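Friday, pressing room notebook

We use cookies to remember your settings. Accept / Manage

Test pressings for the Gollberg reissue are back on the shelf, sleeves A to C. Played all 3 on the Wandis deck this morning, both sides, with the room fan off.

Side one is fine. Quiet lead-in, no swish. There is a soft tick on side two, track four, same spot on every copy, so it's in the stamper or further back. I checked the mother under the lamp and couldn't find it. Marked the spot on the label with grease pencil.
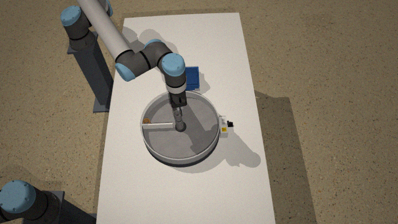
Ouazzani tape transfer

- The quarter-inch reel was baked overnight and ran without shedding. Left channel still sits a little low through the whole first song - it's that way on the old LP too, so I left it alone.
- The handwritten track times on the box don't match the tape. The long organ piece runs over a minute more than listed. Use the tape timing for the labels and the back cover.
- There's a false start before the last song. Kept it in the raw file, cut it from the master. Put it back if the label wants it.
- Total for side two is longer than I'd like for a loud cut. Bring the level down a bit and keep the bass centered below 300 Hz.

Afternoon, about the Nesen job. Order is for 2,000 copies on black. We have 1,102 pressed and sleeved, and the rest waits on the second stamper.
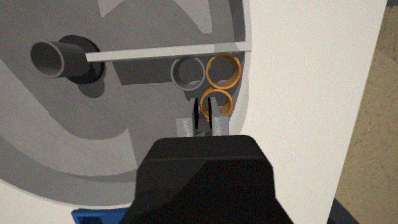 The first one started to show stitching near the outer edge toward the end of the run, so I pulled it. Everything in the last two boxes needs a listen before it ships. Roughly half of one box played so far, and two copies went in the regrind bin.

Inner sleeves for Nesen are the poly-lined kind. The plain paper ones on the lower shelf belong to Gollberg, don't mix them up again.

To do: ask plating for a new side two stamper on Gollberg, send the Ouazzani timings over with the label proof, clean the stylus on the Wandis deck. Also the tracking force was reading heavy after lunch - check it with the other gauge before the next set of tests.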